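Teaching by hand, part 2: refilling the coffee machine
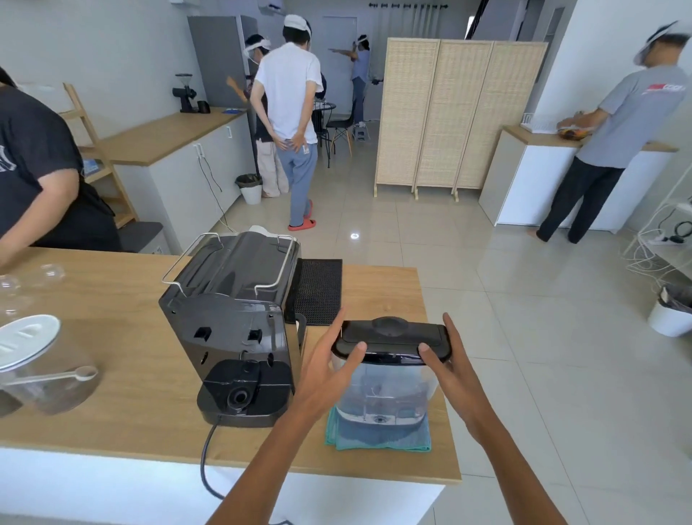
Both hands on the reservoir, with the cloth underneath it.

Part 1 covered wearing the head camera and getting your hands into view. Now for my favourite task in the whole Grestine set, the water reservoir! It looks like a ten-second job, but there's a lid, a valve, a port you can't see from the front and a weight that changes with every fill, so the robot gets loads to learn from.

Before you start

Turn the machine so you can reach the back. Fold a microfibre cloth and lay it on the counter beside it. Put a little water in the reservoir. Märta Engström likes to record a few runs at different water levels, and I'd copy her.

Recording a run

1. Look at the reservoir, hold still for a breath, then start.
2. Bring both hands in from the front. Fingers of one hand on the lid, the other hand round the end.
3. Lift straight up and pause. The pause is a lovely clear marker when you come to cut the clips.
4. Line the valve up with the water inlet port at the back of the machine. Go slower than feels natural.
5. Press down until it seats, let go, and move your hands right out of view.

If you miss the port, carry on and correct it. Keep that run! Aarti Kushwaha went through 62 of ours in January and the ones with a wobble and a second try were the most useful of the lot when we trained the arm.

Things to watch

Keep your head pointing at your hands. It's very tempting to glance up when people are busy with their own tasks across the room, and the reservoir slides straight out of the picture.

Swap which hand leads every 12 runs.

Wipe up drips between runs, never during one, unless you're recording the wiping task as well (part 4, great fun).

Name your files as in part 1 and drop them in the Carnine folder.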